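The Rule About the Second Try

At Plandodar we had 18 rules for the hand grippers, and I knew them all before I knew where to hang my coat. They were printed on one sheet, and the sheet came from the main office in Cudmont. Rule 1 said that sleeves must not cover the trigger. Rule 7 said that a failed grasp must be kept, with its true label, and the second try is a new record.

I did not like rule 7. My failures made a long column, and everybody could read it.
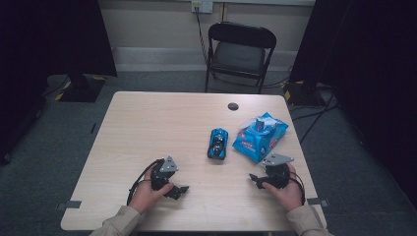

Erdem Project, Table Work and Standards Group

The task that week was the blue one. A small toy car and a bigger toy, still in its clear bag, lay on the table, and I had a black gripper in each hand. The car was easy for me. The bag was not. Plastic gives you a fold to hold, and then the fold slides away and you are holding air.

On record 2603 I dropped it. The bag landed flat and made a noise like a wet leaf. I looked at the chair by the wall, where my supervisor sat in the mornings, and there was only the chair. I could press the button and erase it. My thumb already knew the way.

I thought about the machine at Curkach, which would learn from us. It would never meet me. It would have about 1000 records from my hands, and if all of them were clean, it would believe that bags do not slip. One day it would drop something in front of a person and have no idea what to do next.

So I wrote "failed, slipped at lift" and put the bag back at its angle. I started record 2604.

In the evening my supervisor read the column from top to bottom with her pencil. She stopped at my line and asked which fold I had taken. I showed her with my fingers. She wrote it down on the back of the rule sheet, in small letters, and asked me to show her again, slower.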